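Progress report to the Stadalari Fund
Suturing practice project, Plestville
Report date: 17 May 2018

1. Work since the last report

The main task this period was interrupted suturing on tissue. We kept to one kind of exercise: a straight incision with some blood on the surface, closed with single knots in black thread. The earlier plan had three exercises, but two of them have been put back until the first is going well.

Sessions are held in the smaller room at the Pickering building. We have used over 200 lengths of thread so far. Tissue is bought in on the morning of each session and kept moist while it is being worked on.

The part that takes most time is handling the thread between one knot and the next. It has to be drawn up without dragging on the knots already tied, and the tails have to be cut short enough that they stay out of the way.

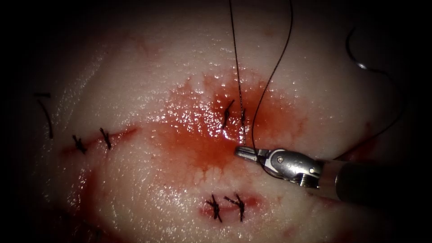
We also changed how the cut tails are judged. They were marked only as present or missing before, and long tails were passed as good. Each knot is now marked on tail length, on spacing from its neighbour and on whether it sits on the line of the incision. Marks have gone down a little under the new sheet, as expected.

Blood on the surface remains the chief difficulty. Black thread is easy enough to follow over pale tissue and a good deal harder where the blood is pooled, particularly when there is slack to take up and a loop has formed. We have asked for shorter lengths in the next order from Hurkach - this should cut down on the slack.

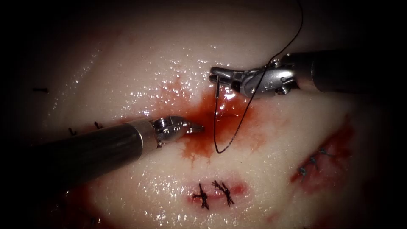

2. Knots and spacing

Sewwandi Howlader has taken over the marking and wrote the notes for this section. They are given as she sent them, apart from a few spelling changes. 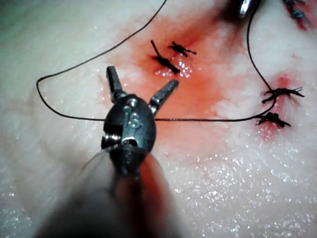 Sewwandi Howlader

Spacing is still uneven. Knots tend to end up close together near the middle of the incision and further apart towards the ends. I would like the spacing marked out beforehand for the next few sessions, then left unmarked again so we can compare.

Tension is better than it was. The most common fault is a first throw that slackens before the second goes on. I have added a line for this on the sheet.

Needles need more attention. We should agree where the needle is to be kept while the jaws are open and nothing is being held.

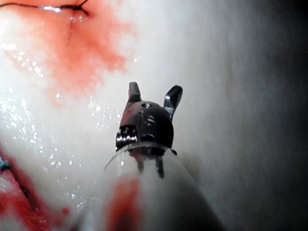
I have asked for a short written rule on this and will send a draft to Lucyna Kurek before the end of May.

3. Spending

Thread and needles: 375
Tissue: 400
Printing and small items: 100

The tissue figure is higher than planned and the printing figure lower. We do not need to move money between headings at this stage.

4. Next period

Carry on with the single incision, bring in the shorter thread, and start the second exercise if the spacing marks improve. The new marking sheet will be attached to the next report.

Lucyna Kurek
Project lead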